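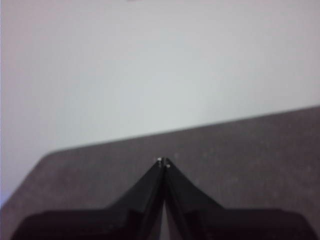 4. Placing the Table Against a Wall

Complete Section 3 (Attaching the Legs) before continuing. The table must be standing upright on all of its feet, with every leg bolt tightened.

4.1 Before You Begin

The Urnik worktable may be placed against any interior wall with a smooth, plain finish. Walls with raised trim, pipes or wall heaters are covered in Section 7.

You will need a tape measure, a spirit level, the foot wrench supplied in the hardware bag, and a pencil.

CAUTION: The tabletop is heavy. Two adults are required to move the assembled table. Do not drag it. Dragging can loosen the leg bolts and mark the floor.

4.2 Positioning

1. Clear the floor between the table and the wall.

2. Measure 10 mm out from the wall at both ends of the intended position and mark the floor lightly in pencil.

3. With one person at each end, lift the table by the underside of the top. Keep fingers away from the leg brackets.

4. Lower the table so that its back edge lines up with the pencil marks.

5. Check the gap at both ends. If the two measurements differ, lift and reset the narrower end.

6. Confirm that the rounded corners are clear of door frames and window sills on either side.

NOTE: A straight back edge will show up any bow in an older wall. Set the gap at the point where the wall comes closest to the table and accept a wider gap elsewhere. Do not force the table against the wall.

4.3 Leveling

1. Place the spirit level along the back edge, then along each short side.

2. Turn the adjustable feet with the foot wrench. Clockwise lowers the corner; counterclockwise raises it.

3. Adjust one foot at a time, a half turn at most, and check the level again after each adjustment.

4. Press down firmly on each corner in turn. If the table rocks, extend the foot that is off the floor until it makes contact.

CAUTION: Do not extend any foot more than 20 mm. If the floor requires more than this, use the Brulham leveling pads (sold separately).

4.4 First Cleaning

The dark gray top has a matte finish with a fine, grainy pattern. Light specks and slight changes in tone are part of the finish and are not covered by the warranty -- please do not attempt to rub them out.

1. Wipe the whole surface with a soft, damp cloth and a few drops of mild dish soap.

2. Wipe again with clean water.

3. Dry with a second cloth, working from the back edge toward the front.

Do not use wax, furniture polish, scouring pads or bleach. Polish leaves shiny patches on a matte surface that are difficult to remove.

4.5 Missing or Damaged Parts

Write to Kylie Ellery, Parts Desk, Vesier Furniture, and quote the order number and the part number from the list in Section 2. Replacement foot assemblies are listed as part 81.

Proceed to Section 5, Fitting the Cable Tray.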